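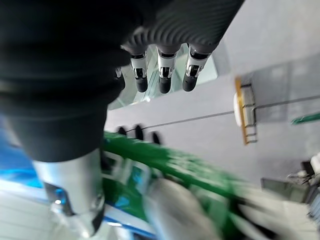
Hi! My name is Imad Hattar, and I work at Skostex, in a town called Mosberg. We put together the parts that go inside washing machines. I've been doing it so long that my hands know the job better than I do. Last October I got a new workmate, and kids who visit us always want to hear about it, so I'm writing it down for you.

My new workmate is a robot. It doesn't have a face or tell jokes (I tell plenty for both of us!), but it does have a hand. Look at the fingers. Each one has a joint in it, a bit like your knuckles, and a round black tip at the end. The back of the hand has rows of curved ribs, and I think it looks like a seashell, but my daughter says armadillo.

Now try something. Pick up a pencil with your eyes closed. Easy, right? Your skin tells you when you've got hold of it, and your brain figures out how hard to squeeze. A robot has to be taught every bit of that. The first week, ours dropped so many parts that we put a blanket on the floor!

So what does it do all day? It picks up parts and passes them along, over and over. We go through 1000 parts on a busy day, and that used to be all me and my friends. My wrists would ache so much at night that I couldn't open a jar of pickles. Now they don't, and I eat a lot more pickles.

You might be wondering if the robot took somebody's job. That's a fair question, and we asked it too. There were 4 of us at my station before, and now there are 2. The other two moved over to the testing room, and one of them loves it there. The other one misses our station and tells me so every lunchtime. I miss having them next to me as well. It's quieter now, and I'm still getting used to that.

My own job changed a lot. I had to go to classes, with homework and everything, to learn how to set the robot up and what to do when it gets stuck. And it does get stuck! If a part is lying the wrong way around, I have to stop everything and help. I also listen for funny noises. I can usually tell when a part is cracked just from the click it makes, and the robot can't do that yet.

One rule before you come and visit: stay behind the yellow line, even if the robot is standing still. It might only be waiting for its next part. I stay behind it too, unless I've switched the robot off first.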